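Relevé et exploitation des traces sur les lieux d'un accident de la route
Notes de cours, séance 5
Ginette Lavoie
Version du 16 janvier 2025

Les notions de masse, de quantité de mouvement et d'énergie cinétique vues en première partie du cours sont supposées acquises. Les exercices renvoient au dossier Turcotte (collision entre un autocar et un utilitaire léger, route bidirectionnelle, chaussée sèche), distribué à la séance précédente.

1. Périmètre du relevé

Le relevé couvre la zone de choc, les trajectoires d'approche et les trajectoires de sortie jusqu'aux positions finales. Sur route limitée à 80 km/h, on remonte par convention jusqu'à 200 m en amont du point de choc présumé, dans chacun des sens de circulation impliqués. La signalisation verticale rencontrée sur cette longueur est relevée même lorsqu'elle paraît sans rapport avec les faits : un panneau de danger masqué par la végétation ne se remarque souvent qu'au moment de reporter les points sur le plan.

L'origine du repère est prise sur un élément fixe et durable : borne, angle de bâtiment, pied d'ouvrage d'art. Un candélabre endommagé par l'accident est exclu, car il sera remplacé. L'axe des abscisses suit le bord de chaussée. En courbe, on substitue au repère cartésien une ligne de base tendue entre deux points fixes, et l'on relève les ordonnées perpendiculairement à cette ligne.

2. Classement des traces

Traces de freinage. Dépôt ou abrasion laissés par une roue bloquée ou proche du blocage. Sur un véhicule équipé d'un antiblocage en état de marche, la trace est pâle, discontinue, parfois absente. L'absence de trace ne permet donc pas de conclure à l'absence de freinage.

Traces de ripage. Laissées par une roue qui tourne tout en glissant latéralement. Elles présentent des stries obliques par rapport à la trajectoire. L'orientation des stries renseigne sur l'état de la roue (libre, freinée, motrice) et doit être photographiée de près, avec échelle.

Traces de choc. Rupture nette de direction dans une trace existante. Il s'agit de l'indice le plus fiable pour situer la roue considérée au moment du contact. Attention : on situe la roue et non le point de contact des carrosseries, lequel s'en déduit par la géométrie du véhicule.

Entailles et rayures métalliques. Une entaille correspond à un effort vertical important, généralement pendant la phase d'engagement maximal. Les rayures longues et peu profondes correspondent à la phase de sortie, véhicule couché ou pièce traînante.

Dépôts. Terre détachée des passages de roue, fluides, débris de vitrage. La terre tombe près du point de choc et se disperse peu. Les fluides suivent le dévers et leur tracé s'altère vite ; on en relève le contour en priorité.

3. Vitesse déduite d'une longueur de freinage

On considère un véhicule de masse m qui glisse sur une distance d, roues bloquées, sur une chaussée horizontale d'adhérence μ, jusqu'à l'arrêt complet. Le travail de la force de frottement est égal à l'énergie cinétique initiale, d'où :

v = √(2 μ g d)

La masse disparaît. Ce résultat surprend régulièrement dans le cas de l'autocar : l'écart observé entre poids lourd et véhicule léger provient du coefficient μ (gomme différente, pression de contact plus élevée) et du temps de mise en action des freins pneumatiques.

Si la chaussée présente une pente d'angle faible, on remplace μ par (μ + p) en montée et par (μ − p) en descente, p désignant la pente exprimée en valeur décimale.

Si le véhicule conserve une vitesse v₁ à la fin de la trace, par exemple parce que celle-ci se termine par un choc, on écrit :

v² = v₁² + 2 μ g d

Les vitesses ne s'additionnent pas. L'erreur est fréquente dans les copies et conduit à une surestimation parfois considérable de la vitesse d'approche. 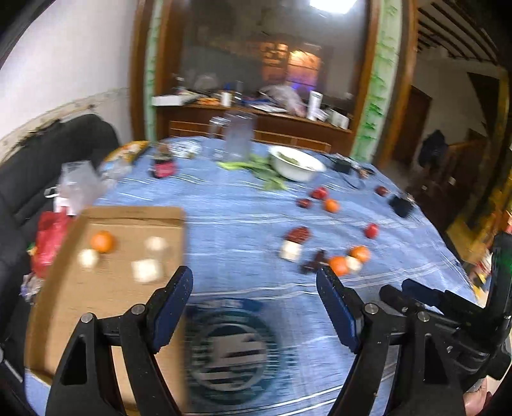

Fig. 1 – Nappe rayée bleu clair, logo circulaire bleu foncé et blanc.

4. Choix du coefficient d'adhérence

Trois méthodes sont admises dans ce cours, par ordre de préférence.

a) Mesure sur place avec un véhicule comparable, dans les mêmes conditions de température et d'humidité. On effectue au moins 2 essais et l'on conserve toutes les valeurs obtenues, y compris celles que l'on juge aberrantes, avec le motif de leur rejet.

b) Mesure au décéléromètre sur un véhicule léger, corrigée pour le type de pneumatique. Le facteur de correction doit être cité avec sa source.

c) Valeur tabulée. On retient alors une fourchette, et le calcul est conduit aux deux bornes. Une valeur unique tirée d'une table n'est pas recevable dans un rapport.

La vitesse variant comme la racine de μ, une incertitude relative sur μ se répercute pour moitié sur v. La même remarque vaut pour d. En pratique, l'incertitude sur le début de la trace domine souvent : l'ombre de trace qui précède le noircissement franc est visible sous une incidence rasante et disparaît vue de dessus. On note séparément les deux abscisses.

5. Données embarquées

Le chronotachygraphe de l'autocar et, le cas échéant, l'enregistreur de l'utilitaire fournissent une vitesse indépendante des traces. Les deux sources sont traitées séparément puis confrontées. On vérifie :

– la circonférence effective des pneumatiques, à comparer à celle qui a servi à l'étalonnage ;
– le décalage entre l'horloge de l'appareil et l'heure légale ;
– la période d'échantillonnage, parfois trop longue pour décrire la phase de choc ;
– le comportement du capteur en cas de blocage de roue, la vitesse enregistrée tombant alors à zéro alors que le véhicule se déplace encore.

Dans le dossier Turcotte, ce dernier point explique presque tout l'écart entre la courbe extraite et le calcul de la section 3. Le fichier a été lu avec le logiciel Sider, dont l'export ne conserve pas l'indicateur de qualité du signal. Les étudiants qui utilisent Titance retrouveront cet indicateur dans la dernière colonne.

6. Présentation du plan

Le plan est rendu à l'échelle 1/200. Chaque trace porte un numéro repris dans le tableau des mesures. Les éléments mesurés figurent en trait plein, les éléments reconstitués en trait interrompu. La position présumée des véhicules au moment du choc appartient toujours à la seconde catégorie.

Travail à rendre

Exercice A. À partir du tableau de mesures du dossier Turcotte, calculer la vitesse de l'autocar au début de la trace T2, aux deux bornes de la fourchette d'adhérence. Comparer à la limite de 80 km/h.

Exercice B. Établir le plan de la zone de choc. Justifier la position retenue pour l'utilitaire.

Exercice C. Le rapport Novbridge joint au dossier additionne la vitesse de freinage et la vitesse résiduelle. Reprendre le calcul et chiffrer l'écart.

Les feuilles de calcul sont jointes au rapport, unités indiquées à chaque ligne.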